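Part-time counter and packing help wanted – Pradik Bakery, Caron

We are a small bread and pastry shop on the corner across from the old feed store in Caron, and we are looking for one more person to join us from August. If you like early mornings, the smell of rye and a steady stream of neighbors who want to tell you about their weekend, we would really love to hear from you.

The hours are 5:30 a.m. to 11:30 a.m., 4 mornings a week, and we settle on which ones together once we know what your life looks like. You would help slice and pack the bread, serve at the counter, answer the phone, and get the orders ready for the cafés in Prernilham and Mistumum before the van leaves at seven. On an ordinary morning we bake 600 rolls, and before a holiday it can climb to 900, so there are stretches when everyone is moving fast and the radio gets turned up.

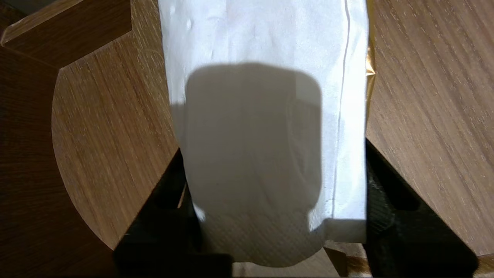
Packing is where most new people start, and we will stand next to you for as long as you need (it took one of us a whole month to stop squashing the croissants, and she is still here eleven years later). Rolls and pastries go into plain white paper bags, the slightly crinkly kind, and loaves go into longer sleeves. Sliced bread has to cool before it is packed – please be patient with it, even when the line reaches the door.

You don't need bakery experience. We do ask that you can lift a full bread crate, that you are comfortable making change, and that you can get here before the first bus, so a bike or a car is a good idea. Pay for the 4 mornings comes to $480 a week before taxes, tips are shared evenly, and there is always bread to take home.

To apply, stop in after ten and ask for an application form, or drop a short letter through the door at 196 Mill Street. Tell us a little about yourself, when you could start, and which mornings are hard for you. We answer every letter – sometimes slowly, depending on the ovens.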